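Thread: what I ate in Gadport, in order of regret

1/ Flew 2622 km for the food. First meal was a toasted sandwich at the servo, eaten standing next to the bags of ice. Seven bucks. Top three for the week, sadly.

2/ The thing to order is smoked eel on damper. Every place does it and every place says the other places do it wrong. The Makris bakery opens at six and sells out before anyone on holiday is conscious.

3/ Got there on day 2 at 5.40 am. Sixteenth in line. They'd made 16. I've never loved a piece of fish so much — it was mostly butter, to be fair.

4/ Grollero is the flash one on the wharf. They do the eel as a "crumb". I paid for a crumb. The colour of the napkins was excellent.

5/ Saturday market: go for the pickled samphire, skip the fudge. All fudge is the same fudge.

6/ Back in November for the eel run, when apparently it gets properly competitive. Bringing a thermos and a folding chair.
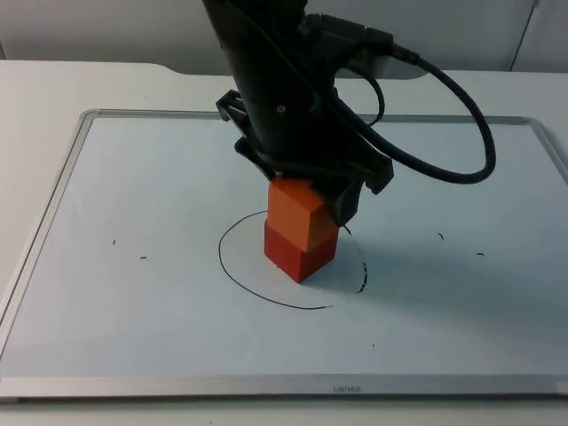
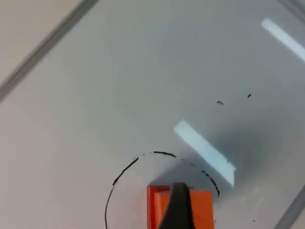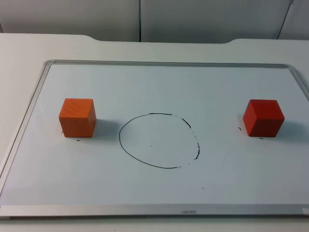 Orange block in all three.

Print this thread | E-mail to a friend

Comments (3)

Jana Dreßler: The crumb was bigger last year.

wharfie900: Fudge slander. Blocked.

damperdave: Which servo?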